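3. Bag Material

Defne Bozkurt and Freya Inskip picked a plain plastic bag as the second packing item. We wanted something large that would lie flat and still show its creases.
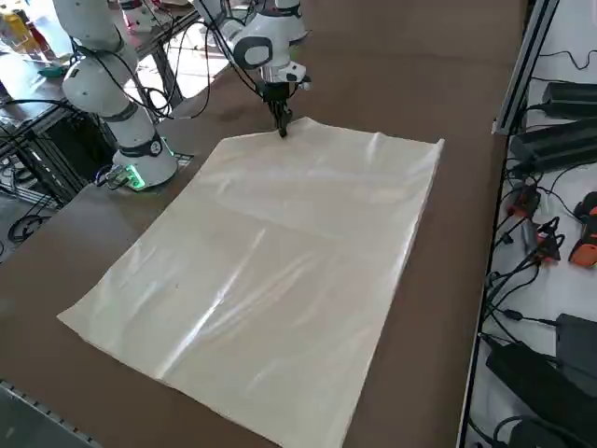

Figure 2. Cream-colored bag held at its upper edge.

Folds were hard to judge by eye under the room lights, and the glossy surface made it worse.
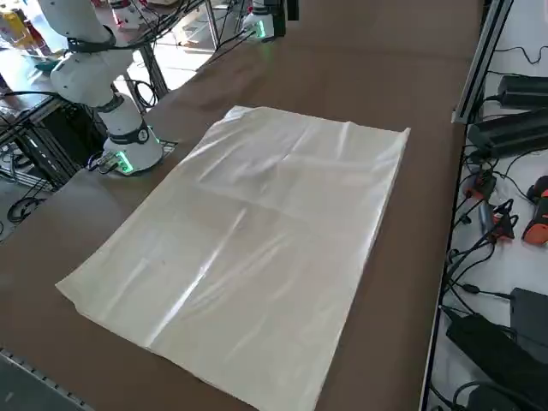

For that reason Keith Greenwood sketched each crease on paper before we compared notes. His sketches are in the appendix, page 10.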